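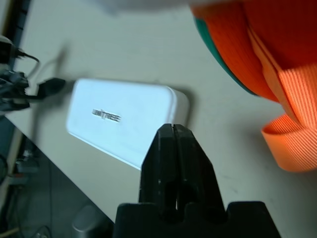
Krisztina Kocsis wrote to us that she had bought three desk lamps in as many winters before this one, and that the Skorberg was the first she hadn't wanted to push to the far end of the table by supper time. She does piecework quilting in the evenings, mostly in dark blues and browns, and she asked whether we would ever make the arm a little longer. We did, and the longer arm is now the standard one, so thank you, Krisztina, from all of us and from everybody who has a deep desk.

Irkholm Skorberg Task Lamp
Long arm, clamp or weighted base
In stock

The Skorberg is the lamp we kept coming back to when we were working out what a plain, good work light ought to be. It isn't fancy. It has a head, an arm with two joints, a dial, and a foot to stand on, and we spent far more evenings than we care to admit fussing over each of them. The joints in particular! Our first ones squeaked, the next ones sagged, and the ones we finally settled on come from the Dudás workshop, where they turn them on the same lathe they use for their music stands. You can move the head with one finger and it stays where you leave it, even stretched all the way out.

The light is warm without being yellow. If you sew, paint, tie flies, fill in crosswords or just like to read the small print on seed packets, you'll find that colors look the way they do near a window on a cloudy day. The dial goes from full brightness down to a soft glow that you can leave on while somebody else in the room is watching a movie. It remembers the last setting, so you won't get a blast of light in the face when you get up at night to look for your glasses.

Choosing a foot
The clamp is the one most people take. It opens to 53 millimeters, enough for a thick kitchen table or an old door laid over sawhorses, and there are felt pads on both jaws. Please check the underside of your table first -- a lot of them have a lip or a rail that gets in the way, and we've had quite a few exchanges over the years on account of it.

The weighted base is for glass tables, for rented desks, and for anyone who likes to carry the lamp from room to room. It's heavy for its size, so use two hands. The underside is cork, and you can slide it along without scratching anything.

You can order the other foot later on. The post is the same for both, and swapping them takes a minute and no tools.

Details
Arm length, fully stretched: 100 cm
Arm joints: 2
Clamp opening: up to 53 mm
Head width: 21 cm
Cord: woven cotton, gray or rust
Switch and dimmer: one dial on the head
Finish: chalk, moss or black

The shade and the cord
We get asked about dust, so here goes. The shade wipes clean with a soft damp cloth once it has been switched off and has cooled down. Leave out the kitchen sprays, which dull the moss finish in particular. The cotton cord can be vacuumed with the brush head, and if it ever gets something sticky on it (jam, in our own house), a little dish soap on a rag will do. Unplug it first, of course.

If the arm starts to drift after some years of use, there's a small brass screw on the inside of each joint. A quarter turn is plenty. If that doesn't help, send us the arm and we'll go over it and send it back to you.

Goes well with
The Fondar shelf clip, which lets you hang the Skorberg from the edge of a bookcase over an armchair. Sold separately, in the same three finishes. The clip fits the weighted base post too, though you'd be leaving a perfectly good base in the closet.

Ordering
Pick your finish, cord color and foot, and add a note if you'd like the two joints set stiffer than usual. Some model builders prefer it that way. Orders with the rust cord take a few extra days, as we braid those in small batches. The workshop closes for two weeks in July, and anything that comes in during that time goes out in the order we got it.

Page last updated January 31, 2023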